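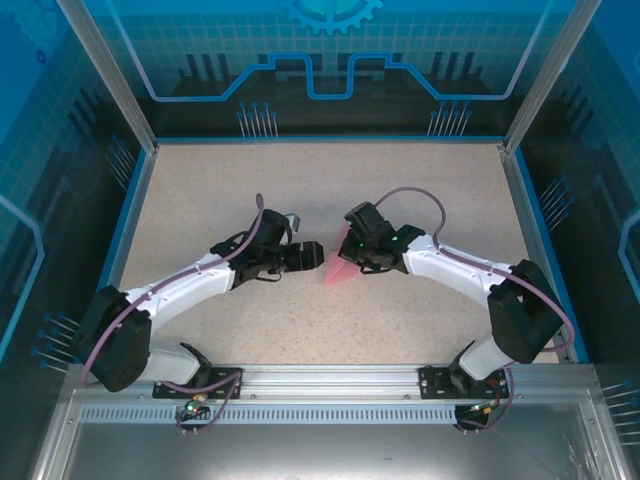
Open Days Should Show the Slow Work

By Catríona Ó Gríofa

Sunday, September 6, 2020

The Skollside workshop opened its doors last week to 90 invited guests, among them teachers, small manufacturers and members of the district training board, on which I serve. We were shown two robot arms handling a piece of soft material. The program had promised a look at the future of light assembly. What we received was more modest, and in my view more useful.

Public demonstrations of automation have long followed a familiar pattern. A machine performs one rehearsed action at speed, the audience applauds, and the guests leave with the belief that the matter is settled. Employers then make purchases on that belief, and workers form their fears on it. Neither group has been well served.

Skollside took a different course. The arms were run at working pace, with long pauses, and visitors were free to stand at the cell for as long as they wished. Harish Sachdeva, who directed the demonstration, told us at the outset that 675 attempts had been logged during preparation and that the staff would not hide a failed one. Several failed while I watched. The staff noted each failure and began again. 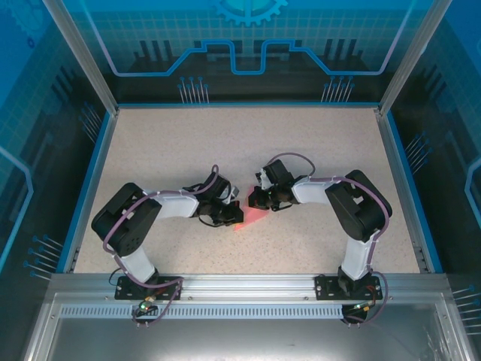 The two arms with their grippers close together over the work surface at Skollside.

Some guests were disappointed. A representative of Drelance, a packaging firm, remarked that he had driven 70 miles to watch two machines do what his line staff do without thinking. His remark deserves a serious answer. The handling of soft goods is difficult for machines. Cloth folds, slips and changes shape whenever it is touched. A buyer who has seen that difficulty at close range will ask better questions of a supplier than one who has seen only a polished film.

The same holds for schools. Our board sent 3 students from the Bhardwaj evening course, and their written reports dwell on the gripper fingers, the routing of the cables and the views from the cameras. These are matters on which a technician will spend a working life. A brochure does not mention them.

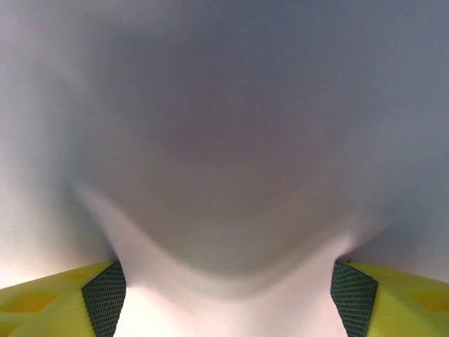 Close view at the gripper: pale, soft material between two fingers with textured green pads.

I do not suggest that every workshop can admit the public on such terms. There are questions of safety, of staff time and of confidential work, and the Erov plant has declined similar requests on those grounds. Its caution is reasonable. Where public money has supported the equipment, however, the public has a fair claim to see it in ordinary use.

The board will consider its guidance on open days in December. I shall propose that funded sites publish their record of attempts, including the failures, and that visitors be given time at the machine without a presenter speaking over it.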